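Cronin Break Room to Sort Waste by Material Starting in January

2018-10-10 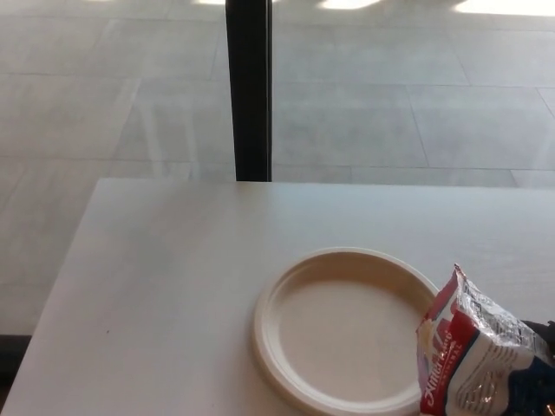
The ground-floor break room at the Cronin building will move to sorting waste by material in January, replacing the single open bin that has stood beside the sink since the room was fitted out. Molded fiber tableware will go in one container, foil and film packaging in a second, and everything else in a third. The two items that cause the most sorting errors are ones that turn up on the same white table at most breaks: a round fiber plate and a crumpled foil wrapper, in this case one with a red band and the Kinder name on it. The plate is accepted for composting under the new arrangement. The wrapper is not, and one wrapper folded into a stack of plates is enough to have the whole bag set aside at the receiving site.

The change was announced on Wednesday by Clirkomen, which manages the building, and covers the break room, the adjoining corridor and the small kitchen on the floor above. Collection will be handled by Prernis under a contract that runs for 2 years. The tenants' rent and service charges will not be affected in the first year. Charges for the second year will be set after the weight records have been reviewed.

Fiber plates were brought in last spring to replace coated paper plates. The building orders them in cases, and the last order was for 2,000 plates. The supplier's data sheet lists them as uncoated, which allows them to be composted with food residue on them. Until now they have gone out with general waste, so the switch in material has had no effect on what leaves the site by the compost route.

Packaging is harder to deal with. Snack wrappers of the metallized kind are usually a thin plastic film with a very thin metal layer, sometimes with a printed outer film bonded on top. The layers cannot be separated by hand, and the material does not break down with food waste. It also behaves badly in a mixed bag. A crushed wrapper tends to spring open again, catches on the rims of plates, and stays hidden until the bag is emptied onto a sorting table. Paper labels and sugar packets are less of a problem and may stay with the plates in small amounts.

"The plates are easy. You can see a plate from across the room," said Aidan Ní Mhurchú, facilities coordinator for Clirkomen. "What we find is that people eat off the plate, put the wrapper on it, and tip the lot into the bin in one movement. The new lids are meant to break that up into two movements."

The lids are cut to match what goes in. The fiber container has a wide slot sized to take a plate held flat, with a hinged flap for food scraps. The foil and film container has a round opening 10 centimeters across, too small for a plate unless it is folded. The general waste container keeps an ordinary swing lid. All three will stand in a row against the wall nearest the door, with the fiber container closest to the tables. A scraping station was considered and left out of the plan, as the sink in the room does not have a suitable trap.

The three containers are Castidell units with removable inner frames. A bag can be lifted out from the front without tipping the container, which matters in a tiled room where a tipped bin leaves liquid in the grout lines. The present bin has to be dragged clear of the counter before it can be emptied, and the cleaning crew has asked for its replacement more than once. Floor protectors will be fitted under the new units.

Bag color will follow the container: green for fiber and food, clear for foil and film, black for general waste. The clear bags allow the crew to check the contents at a glance before they are tied. Green bags will be taken out every day and the other two when full. No bags will be left in the corridor overnight. Any green bag found to contain packaging will be retied, tagged and moved to general waste; it will not be sorted by hand on site.

Users of the room are asked to follow this order when clearing a table:

Take all wrappers and film off the plate.
Press the wrapper flat and put it in the foil and film container.
Scrape nothing; leave scraps on the plate.
Slide the plate into the wide slot, flat side down.
Wipe the table with the cloth provided.

Wrappers with a large amount of food still in them should go to general waste. The same applies to plates that have been used for paint, glue or cleaning products, which has happened in the upstairs kitchen.

A trial of the lids was held over 8 working days in the upstairs kitchen, using borrowed containers. Clirkomen said the number of mixed bags fell during the trial but did not release the counts, noting that the kitchen serves fewer people than the break room and that the borrowed lids had a different flap. One change came out of it — the sign for the foil container now carries a drawing of a snack wrapper in place of the word "flexibles," which several users had taken to mean drinking straws. Straws go to general waste.

The question of whether to keep disposable plates at all was raised by two tenants at the last building meeting. Clirkomen's position is that the room has no dishwasher and no space under the counter for one, and that reusable plates left in the sink were the subject of repeated complaints before the disposables were introduced. Tenants who prefer their own plates may store them in the wall cabinet if they are labeled. The matter will come up again when the kitchen counter is replaced, for which there is no date.

Delivery of the containers is expected in the last week before the holiday closure. They will be set in place while the building is closed, and the old bin will be moved to the loading area for cardboard offcuts. Signs will be posted above each container and inside the cabinet door. Questions about the new arrangement can be left at the front desk or sent to the Clirkomen facilities office.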